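Are local "best restaurant" reader votes worth anything?

Posted in Eating Out & Food Business

My sister and I run a small noodle place in Osville, open for 3 years now. Last week we got an email saying we'd been "shortlisted" for a reader-voted dining award run through a site called Keltero. We never entered anything. The email congratulates us, gives us a link to share with customers so they can vote for us, and then further down mentions a "finalist package" with a window sticker, a listing on the site and 2 seats at the awards dinner in December. No price on it until you click through.

My sister is thrilled and wants to print the link on our receipts. I'm the suspicious one. I've eaten at places with that kind of sticker in the window and some of them were terrible. I can't find how the shortlist was made, who counts the votes, or whether the winner in each category is also whoever bought the biggest table. The site says "thousands of food lovers" vote, with no number anywhere.

Has anybody here been through one of these? Did it bring in people you wouldn't have had otherwise? And if we skip the package, do we quietly drop off the list?

Rin Kamata

noodle_side_door

I did one of these when I had the lunch counter. Different outfit, same email, pretty much word for word. I'll tell you what I know and you can decide how much of it applies.

The shortlist is probably everyone. Ours had 70 places in the "casual" category, in a town where I could have named maybe half that many I'd send a friend to. One had been closed since the spring. That told me no one had visited anybody. They had pulled names off a map and sent out emails, and the restaurants did the advertising for them by passing the link around. Every customer who votes hands over an email address, so read the privacy page before you put that link on a receipt with your name at the top.

As for the voting, I asked three things and I'd ask them again. Can one person vote more than once? Is there any judging after the public vote, and who does it? Does a restaurant that buys nothing stay eligible to win? I got a clear answer to the first (yes, once a day, which I thought was ridiculous) and a lot of warm talk about community on the others.
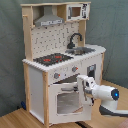 I didn't buy the package and we stayed on the list, so I can't claim they punish you for it. We didn't win either. The place that won had a loyalty app and pushed a vote reminder to every phone that had ever ordered a sandwich. Good for them, I suppose, but it was a contest for the longest mailing list. The food was fine.

Did it bring people in? I asked new faces how they'd heard of us for a couple of months after. Mostly it was "I work across the street." One man mentioned the award, and he was there to sell me a card reader.

If your sister really wants to do it, put a small note by the register and let the regulars vote if they feel like it. Costs you a sheet of paper. I'd leave the dinner alone until they show you the price in writing, including what the sticker costs next year, when you either pay again or walk around with an old date in your window.

Hakex

Disagree with the above, a bit. We won our category and had a good month after it. Local paper ran the list and people came in with it on their phones. Just go for it, what do you have to lose. The dinner was fun too, although the chicken was dry.

tmarsh_bakes

Hakex, did you pay for the package? I only ask because the people who tell me these things work always seem to have bought the table. A good month after being in the paper sounds like the paper did it — you could get that by calling them and inviting somebody to lunch.

Rin, one thing that hasn't come up. Look for last year's winners on their site and phone a few. Pick the ones from the middle of the list, the runner-up in desserts or whatever, and ask if they'd do it again and what they spent altogether. I did this before signing up with a different awards site and got two people who wouldn't say and one who laughed. She said she'd spent more on the night than on her new fryer.

Also check the rules for how they can use your name and your food photos. The one I looked at let them keep both for as long as they liked, even if you asked to come off the list.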